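Packing groceries, week one of the fall project

Sep 23, 2023
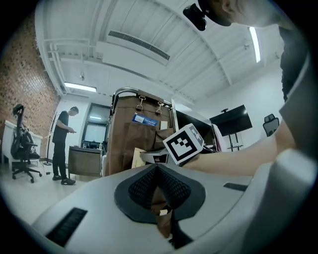 We picked the task before we picked the room, so the first two meetings went to moving furniture. The club got the use of the brick-walled office on the second floor until November, and we set up there because it has outlets on every wall and a door that locks. The lab downstairs has neither the space nor the quiet.

The task this semester is bags. Last spring we did blocks and cups, and everybody got tired of blocks and cups. Blocks are easy to grab and they stay the same shape. Paper does not. A paper bag that has been opened twice is a different object from one that has been opened once, and that is the reason So-yul Bang argued for it. She wanted something that would give the hand trouble. Macario Xolalpa wanted towels. We voted and bags won by one.

We are collecting demonstrations with hand-held grippers. You hold the thing by its grip, do the task yourself, and the recording from the gripper becomes the training data for the arm later on. There is no arm in the room with us yet. The department has one, and we get our turn on it once we have enough clean recordings to be worth the slot. Lwazi Mokoena set the number at 1,890 episodes. As of tonight we have 1,041, which sounds like more than half and is, but the easy ones got done first.

Some things I want written down before I forget them.

Episodes should be short. Our first ones ran long because people stopped to think in the middle. If you need to think, stop recording and start over. Guadalupe Huerta cuts every episode where the gripper sits still for more than 3 seconds, and she is right to.

Don't pinch the paper at the very edge. It tears or it slides out. Take a fold, close slowly, and then lift. I had to redo most of a set on this account.

Keep the marker cube where the cameras can find it. When your wrist turns too far, tracking drops out, and you won't know until you go through the files. I check after every batch of 20 now. Before that I was checking at the end of the night and throwing a lot away.

Your forearm will hurt. Trade off sooner than you think you need to. The gripper isn't heavy when you pick it up, but it is after an hour.

We named the two processing scripts Felia and Magesa, for no good reason, and the names have stuck. Felia lines up the timestamps. Magesa throws out the bad tracks. Magesa was throwing out good ones too for most of last week because of a threshold I typed in wrong, so if your count went down and then back up, that was me. The old files are all restored. If you are missing any, send me the folder name.

Ashok Vishwakarma joined us this month from the Rangate team, the student group that did the warehouse contest last year. He has been through a whole collection cycle before, and the main thing he changed was the order. We used to do one person, one bag, over and over until the set was finished. He has us switch the starting position every few episodes so the data isn't all the same reach from the same side. It is slower. The first test model we trained on the mixed data did better on the replay check than the earlier one, though I wouldn't lean on that result until we have run it on the arm.

Next up is the second half of the task, where the item goes from the hand into a pocket or a bag and has to be let go of cleanly. Letting go is harder than picking up. The paper tends to stick to the finger and come back out with it. So-yul has a few ideas about opening the jaw in two steps, and we'll try those at the next meeting.

If you signed up and haven't come by yet, come by. Read the notes in the Onetti folder first, mostly the page on naming files. Wear short sleeves or roll them up. And please put the chairs back when you leave.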